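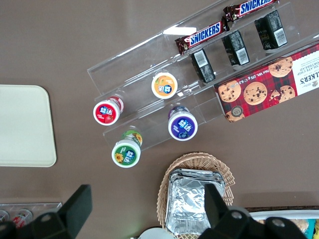
How much should you set aside for the small stuff when you buy a tabletop robot arm?

Set aside a separate line for it before you sign for the arm, and make it big enough to cover spare finger pads, cables, mounting hardware, trays, racks and a year of things to pick up. Ours is $600 for one station.

Home Projects Gallery Parts list Contact

Buying for the snack table: gallery and notes
Posted 10 April 2023 by Edgardo Lumbao

Welcome to the gallery page for our snack table! I keep the shopping side of things going for the Kellden bench, and I get asked about money far more than I get asked about robots, so I'm putting the money talk next to the picture. If you are planning a pick-and-place station of your own, steal whatever is useful.

Wrist view, snack layout. Snickers up in the top channel of the clear rack, Walkers shortbread lower down, and the foil containers in their basket by the right finger.

The clear tiered rack is the thing people want to copy, so let me start there. I budgeted for one and I now think two is the right number — one in use and one in the cupboard. Acrylic scratches, and you do not want to be waiting on a delivery with the whole table idle. If you shop for one, take your tallest item to the store with you (or at least its height on a scrap of paper, which is what I did).

Groceries! I had them down as a one-time purchase in January and Saadet Ağca laughed at me, kindly. Boxes get crushed, wrappers get tired, somebody opens the cookies. We now have $18 a month for replacements and I just buy the same things again in the same sizes. When a size is discontinued I ask before swapping, since Saadet likes her object list to stay put.

Gripper fingers are the line I got most wrong. I assumed a set would last us the year and I priced one. Please price three. Orhun Altıntaş does the swapping and he would also like me to tell you to order the bolts at the same time, in a bag, with a label on it. We pay $115 a set through Tranderport, shipping included, and they come faster if you order before they close out the month.

Baskets, trays and foil containers are cheap enough that I stopped tracking them one by one. I did learn to buy a few kinds, wicker and plain smooth ones both, so the table isn't all one texture. Thrift stores are great for baskets.

The wrist camera was quoted separately from the arm, and so was its mount, and so was the cable for the mount. Amedeo Villa caught all of it on the second read of the Kaplan quote. I had read it twice myself and was feeling pretty good about it. Ask for one page with every piece on it, and ask what happens to the price if you add a second station later.

We did come out over on the small stuff, by the way. $602 against the $600. Ilgın Gökçe signed it anyway.

Next on my list is storage, probably a Flidix shelf unit if it fits under the window. I still have to measure the window.

We use cookies to keep this site running and to remember your settings. Accept Manage choices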